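3.2 Table surfaces and items left behind

The second part of the study looked at the shared tables at the Stuvora site. These are plain white tables set against the walls of the work area, and people use them for short tasks between meetings, for eating, and for sorting mail. No seat or table is assigned. The building rules ask users to take everything with them when they leave, but there is no set time for clearing, and the evening cleaning crew is told to leave any drink that has a lid on it.

We recorded each table at two points in the day, once before the lunch period and once in the late afternoon. A record covered one table at one time and listed every freestanding item on it. Items were placed in one of four groups: drink containers, food packaging, paper, and personal belongings. Fixed parts of the table and wall were not listed. The final set for this site held 137 records. Records from the Girno site, which has round tables in the middle of the floor, were kept apart and are reported in Section 3.4.

Drink containers were the most common group. Most were disposable cups, and lidded cups stayed longer than open ones. This fits the cleaning rule, but it also matches what users told us in the short survey. Several said they would move an open cup to the trash if they wanted the seat, but would leave a closed one alone in case the owner came back.

Position on the table also mattered. We divided each tabletop into a front strip, a middle area, and the back corners. Items in the front strip were usually gone by the second record. Items in the back corners often were not. A cup in a corner takes up little room, and the next user can sit down and work without touching it. Figure 4 gives a typical case, with a single lidded paper cup at the back left, where the two walls meet, and the rest of the open surface free of other freestanding items.

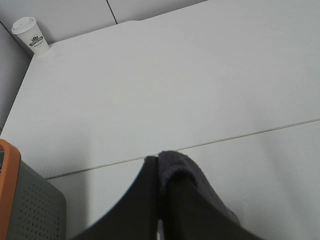

Figure 4. Lidded paper cup in the back corner of a white table. Coded as "drink container, back corner."

3.3 Panel seams and the coding of position

Some of the tables are made of more than one panel, with a thin straight seam where the panels join. Coders at first used the seam as the border of the front strip. This did not work well, as the seam is not at the same depth on every table – on the Sala tables it sits close to the center. We then set the strip by measured distance from the front edge and coded all earlier records again.

An item standing across a border was assigned to the area that held the larger part of its base. Where the coders could not agree, the item was marked "unclear" and left out of the position analysis, but it was kept in the item totals. Lids were coded as part of the cup when in place and as food packaging when found alone.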